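Progress report to the Drakbridge fund, second period
Prepared by Pin-yu Chou, reviewed by Burgi Ruchti
Sunday, March 12, 2023

## 1. Scope

The grant covers storage fittings and table surfaces for the shared kitchens at Rønning and Plirkier. This period dealt with mug storage and with the condition of the tables. Shelving and drawer inserts were reported in January and are not repeated.

## 2. Work completed

The mug inventory is finished at both sites. The total is 1,236 mugs, of which 209 were withdrawn for chips, cracks or loose handles. Withdrawn items have been removed from the stock list.

Wooden mug trees were selected for tabletop use. The model in use has a single post on a round base with four short pegs. A first lot of 20 was delivered to Rønning and placed in the ground floor kitchen and the test room. Plirkier has received none so far.

## 3. Findings

**Peg fit.** Handle openings vary more than the inventory sheet allowed for. Narrow handles bind on the peg before the mug hangs freely. Handle opening has been added as a column on the sheet, and the Rønning stock is being measured again.

**Loading order.** The lower pegs are harder to reach once the upper ones are full. The instruction card now says to load from the bottom up. Mugs are not to be stored on the base, where they lean on the post and get in the way of the lower pegs.

**Table surfaces.** The white tabletops show stains and scuffing. Two cleaning products were tried on one table at Plirkier. The Brostik cleaner lifted recent marks and left the older brown staining unchanged. The second product dulled the finish and was dropped. Resurfacing is quoted at 300 per table, delivery excluded. The quote has not been accepted.

## 4. Deviations from plan

Delivery of the second lot of mug trees has moved to the next period. The supplier changed the base diameter, and a sample is needed before the order is confirmed. The labeling work at Plirkier will wait for that delivery.

## 5. Next period

- Complete the handle measurements at Rønning
- Approve or reject the sample base
- Decide between resurfacing and replacement for the stained tables
- Issue the revised instruction card to both kitchens

Burgi Ruchti will send the cost sheet separately. A decision from the fund on the resurfacing quote is requested before the second lot is ordered. 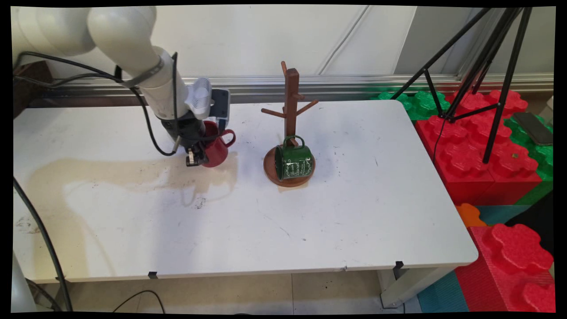 Figure 1. Mug tree with green mug on the base, red mug to the left; staining on the tabletop.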